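4.2 Sorting the laundry at the table

The second part of our study looks at what people do between taking clothes out of the dryer and putting them away. In the homes we visited in June, this work was seldom done in one place. Participants moved between the bed, the sofa and the kitchen table, and 14 of them said they choose the place by how much free surface they can find on that day.

For the table condition, the dark clothes were kept together in one basket, and the participant was asked to work while standing. The rest of the surface was left for folding (Figure 6).

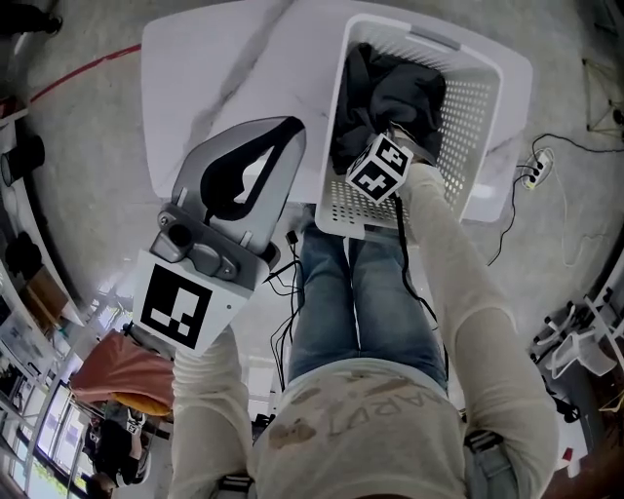

Fengying Cui

Figure 6. Dark clothing in a white laundry basket with perforated sides, on the right half of the table.

The position of the basket had more effect than we expected. When it stood on the table, participants reached into it without bending, but they lost a large part of the folding area. When it stood on the floor, the area was free – but each piece required a bend. Six participants moved the basket to a chair after the first pieces, although the instruction did not mention a chair.

Dark clothing also took longer to sort than light clothing. Participants explained that black and dark gray pieces are difficult to tell apart when they lie in a pile, and they often lifted a piece fully before they decided what it was. We return to this point in Section 5.

Related items
Folding surfaces in small apartments
The Meltine household diary, second round
Where does the clean laundry wait?

50 shares | 3 comments

Drellari: Did you also test with a deeper basket?

Tian: In my home the chair always wins.

Fliduvach: Thank you, the part on dark clothes is useful for my thesis.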